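4.2 Tabletop tidying

The tidying tasks were chosen as a lower bound on household difficulty. Each one starts with a few ordinary objects on a flat table and ends when every object is at its target position. No drawers, doors or liquids are involved. A person does any of these tasks with little thought, and most published systems are assumed to do them as well. Our results only partly support that assumption.

The Windine policy was trained on 2,249 demonstrations recorded with a pair of hand-held grippers. Marker cubes mounted on the grippers give the pose of each hand. Demonstrators were told to work at their normal speed and to use either hand. Demonstrations in which an object fell off the table were kept if the demonstrator recovered it, and dropped otherwise. Training ran for 7 epochs. Longer training lowered the validation loss slightly but gave no gain on the Pappas task set.

We then ran 700 trials on the two-arm test cell, with object layouts not used in training. Failures fell mainly into two groups. In the first, the object moved before the fingers closed. Rolls of tape standing on edge were the most frequent case, as a small error in approach angle is enough to start them rolling. Bottles tipped less often when placed apart than when placed side by side, where the outer surface of one finger tended to push the neighbor. In the second group, the policy failed to get hold of the object at all. Folded paper lying flat was the clearest example. Human demonstrators usually slid the paper past the table edge and pinched the overhang. The policy reproduced the slide but often closed the gripper too early.

Background clutter had less effect than we expected from the Veder study, which used a plain enclosure. We did not control for lighting, and the comparison should be read with that in mind. Tasks that need regrasping between hands are treated separately in Section 4.3.

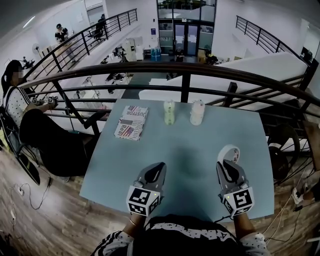

Trirnetti, 22 Apr 2021

Figure 5. Demonstration workspace on an upper level above an open-plan office. The operator holds a gripper in each hand; a roll of tape stands on edge ahead of the right gripper, with two capped bottles and folded printed matter at the far end of the table.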